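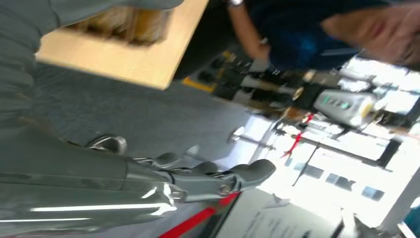
Gray gripper and light tan board, Skatthorpe

SKATTHORPE COMMUNITY HALL USERS' GROUP
Minutes of the July meeting

Chair: Hauke Seidel
Minutes: Fasil Sisay
Also present: representatives of the Sperling choir, the chess section and the Skornport ferry users. Apologies received from Meder Heating.

1. Previous minutes
Accepted with one correction. Under item 4, "boiler pressure" should read "return temperature."

2. Heating
Meder Heating's written report was taken as read. The circulation pump in the north loop is at the end of its service life. Replacement requires the loop to be drained, and the small room will be without heat for 5 working days. F. Sisay asked whether the valves could be changed in the same visit. Meder to quote separately. The thermostat stays at its present setting until the quote is in.

3. Room bookings
The minimum booking remains 60 minutes. The changeover gap between bookings was discussed. The choir asked for 30 minutes on rehearsal evenings to put out risers. Chess objected to losing the early slot. Agreed: a 30-minute gap on rehearsal evenings only, to be reviewed after one term. The paper diary in the lobby is withdrawn and entries in it no longer count as bookings. 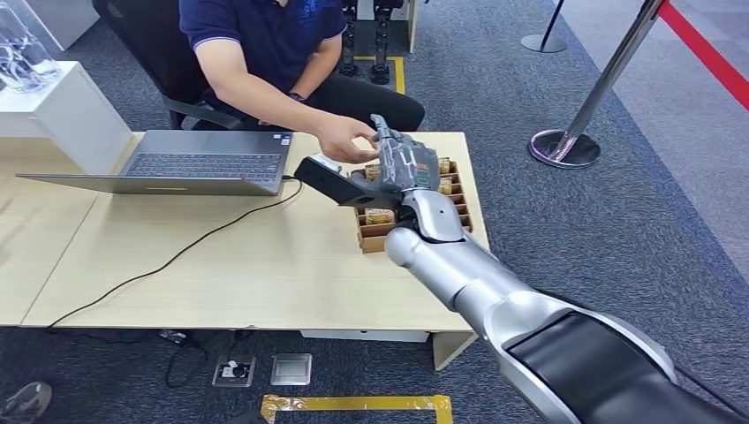
At the light wooden table: navy polo shirt, wristwatch, gray robotic hand

4. Acoustic panels
Sperling choir reported that speech at the rear of the main room is hard to follow when the fans run. Two options were tabled: panels on the rear wall, or a lower fan speed. Lower speed to be tried first. No expenditure approved.

5. Ferry parking
Skornport ferry users continue to leave cars in the hall lot overnight. H. Seidel has drafted a sign. Wording approved after "strictly" was struck out. The gate is to be locked at 7 p.m. when there is no evening booking. Keyholders keep their present keys.

6. Actions
H. Seidel: order sign; confirm gate times with keyholders.
F. Sisay: obtain valve quote from Meder; circulate revised booking rules.
Choir: report on fan trial.

7. Any other business
The lobby clock runs slow. Battery to be replaced.

Meeting closed at 7:30 p.m.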